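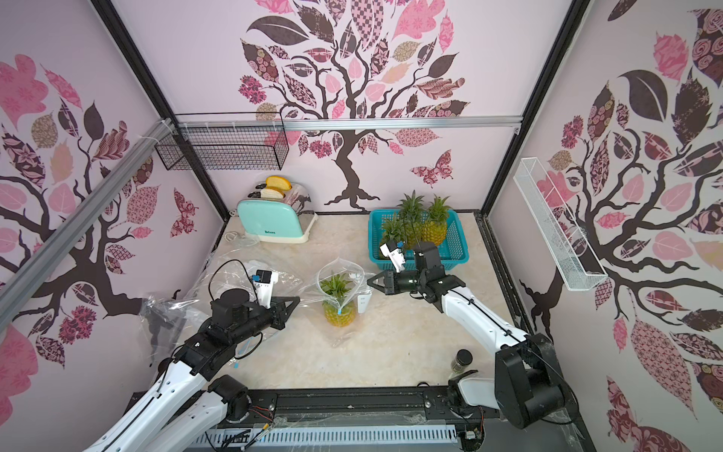 The Litalthorpe Isolation Study was a long-stay experiment in which a small crew lived sealed off from the outside world for 300 days, in the sort of cramped quarters that people might one day share on a voyage to another planet. It was held in a converted grain store on the edge of Litalthorpe and was chiefly concerned with eating: what people cooked, who they sat down with, and how their feelings about food changed as the months went by. It is fondly remembered among those who work on spaceflight and human behaviour, partly for its findings and partly for the crew's kitchen diary, a lovely, rambling document that ran to almost 500 pages.

Background

The idea came from Manju Tripathi, a nutritionist who had spent several winters advising remote weather stations and had noticed that the people there wrote home about their dinners far more often than about the cold. She suspected that mealtimes were doing a good deal of quiet work in holding a group together, and she wanted to watch this happen over a stretch long enough for the novelty to wear off. Harish Nautiyal, an engineer with a background in air systems, took charge of the building, and the two of them spent the better part of a year arguing (very amicably, by all accounts) over how large the galley ought to be. Tripathi wanted room for everyone to stand and chop together. Nautiyal pointed out that no spacecraft would ever allow it. They settled on a galley with a folding worktop, which the crew later named the Dwivedi shelf after the workshop that built it.

The crew entered the habitat in January, with Rajkumari Rawat as commander and Mohit Thakur as medical officer.

Food and stores

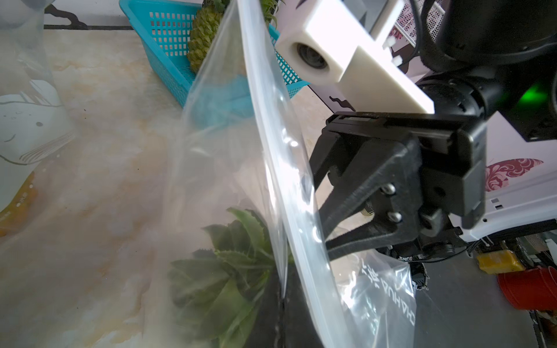 Most of what the crew ate was dried or tinned, and it was meant to last the whole stay with only a modest reserve. The planners had drawn up a menu that came round again every 10 days, and on paper it looked generous enough, with curries, stews, porridges and a rather well-liked lentil pie. What they had not quite bargained for was how soon the crew would learn it by heart. By the third month Rawat was writing that she could tell what day it was from the smell in the corridor, and that she did not altogether like knowing.

The menu was dropped soon afterwards, and the crew were left to plan their own meals from the store cupboard. They took to this with great enthusiasm! Dishes were given names and grudges were held over the last of the dried mushrooms. Thakur became known for a sort of dumpling that the diary mentions often and never once praises. Food went further under this looser arrangement than it had under the fixed menu, because fewer plates came back half full.

A small growing rack supplied herbs and salad leaves, never enough to make a meal of but plenty to change the taste of one. Tending the rack was officially a shared duty, though the diary makes it plain that certain members of the crew guarded it rather jealously and would get up early to have it to themselves.

Mood and company

Messages to and from the control room, which was in a neighbouring building, were held back on a delay to copy the great distances of deep space. A question asked at breakfast might be answered by lunch. Gaurav Bhatia, who ran the control room for most of the study, wrote afterwards that the crew gradually stopped asking questions and began sending news instead, rather like relatives writing from abroad, and that he came to look forward to it very much.

The low point came a little past the middle of the stay, when 2 of the crew began taking their meals alone. Rawat did not order them back to the table. She moved supper half an hour later, put the lights down, and let people read aloud if they cared to, and before long the table was full again.

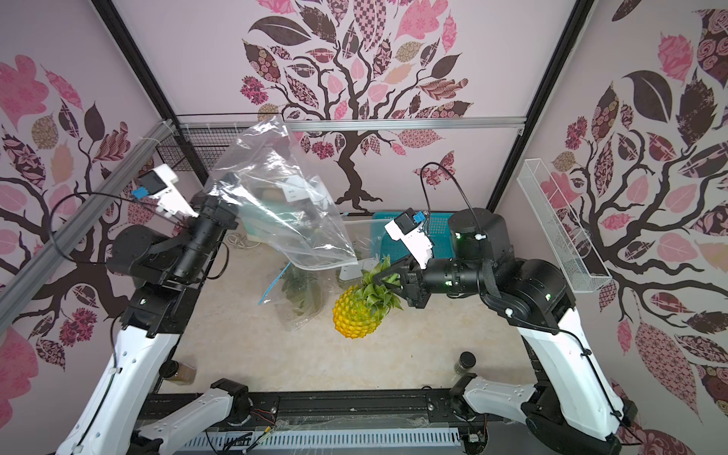 Legacy

The full report was published on October 22, 2021, together with a shortened edition of the kitchen diary. Its main recommendation, that crews on long missions should be trusted to plan their own cooking, was taken up in the later Prendbridge trials, which also borrowed the late supper and the folding worktop.

Some reviewers felt that the study leaned too heavily on the diary, which was written mostly by Rawat and naturally saw things her way. Tripathi agreed with a fair part of this, and in the later trials every member of the crew was asked to keep a separate record. The habitat was taken apart after the study ended, and the galley table is now kept at Prendbridge, where it is still used for meals.

See also

Prendbridge trials
Food in spaceflight
Crew isolation studies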